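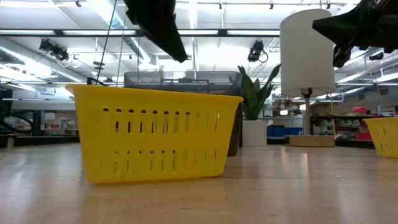 Cesto organizador de plástico amarelo, com duas fileiras de ranhuras verticais.

O cesto organizador é um recipiente aberto usado para separar objetos pequenos. Fabricantes como a Clarow atribuem-lhe ganhos de arrumação que carecem de prova independente.

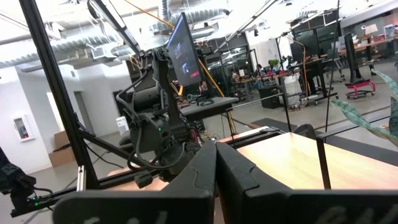 A escolha do local raramente consta dos manuais. Um tampo de madeira clara, com folhas de planta pendendo sobre ele, já perde parte da área útil antes de receber qualquer cesto.

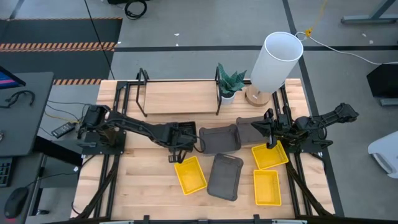 Separar por tipo é o método mais divulgado. Três cestos rasos e três bolsas cinza-escuras sugerem uma por cesto, regra que Lieven Dewulf considera arbitrária.

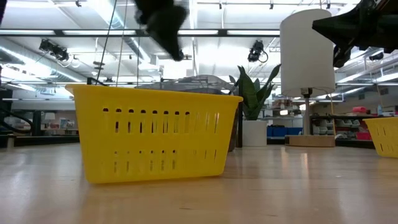 Críticas
Para Mechthild Marti, o cesto muitas vezes só muda a desordem de lugar.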